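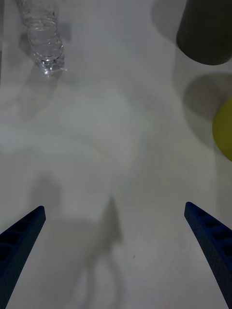

MEDIA RELEASE
For immediate release

Brekerel extends bottle return program to shared workplaces

Brekerel has announced the extension of its bottle return program to shared offices, community halls and training rooms in the Bendach area, beginning in July.

The program, delivered in partnership with Brivico, provides participating sites with a labelled return tub, a weekly collection and a short guide to clearing tables at the end of a booking. It applies to clear plastic water bottles of the kind commonly supplied at meetings, including those with ribbed sides, and to clean aluminium cans.

A pilot was conducted across 7 sites and recovered 802 bottles from meeting tables, kitchenettes and reception counters. A further 66 were set aside as unsuitable, in most cases for containing liquids other than water. Brekerel has since revised its guide to ask that bottles be emptied at the sink before they are placed in the tub — caps may be left on.

"Meeting rooms are used by many different groups in a single day, and responsibility for what remains on the table is seldom clear," a Brekerel spokesperson said. "The program gives each site a simple arrangement that can be followed by whoever leaves last."

Collections will take place on Sunday mornings, when most rooms are not booked. Labels remaining on bottles do not need to be removed. Glass, cartons and coffee cups are not accepted at this stage.

Site managers wishing to register may contact the Brekerel program office at Bendach, quoting reference 814. Tubs are supplied at no charge to registered sites.

ENDS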